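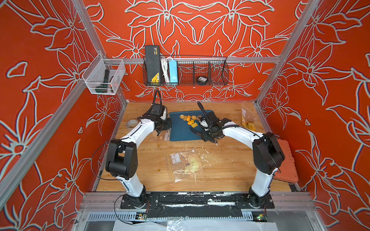 Why do crackers have little holes?

Look closely at a square cracker. It has many small dots on it. They are not only for decoration!

Cracker dough is rolled out very thin. In the hot oven, the water inside becomes steam, and steam wants to go up and out. Without holes, it would push the dough into big bubbles – like a small pillow. The holes let the steam escape, so the cracker stays flat and crisp.

Try it at home: put 4 different snacks on a tray. Which ones have holes? Break 2 of them and look inside. Ask an adult before you eat them, and keep the rest in a closed box.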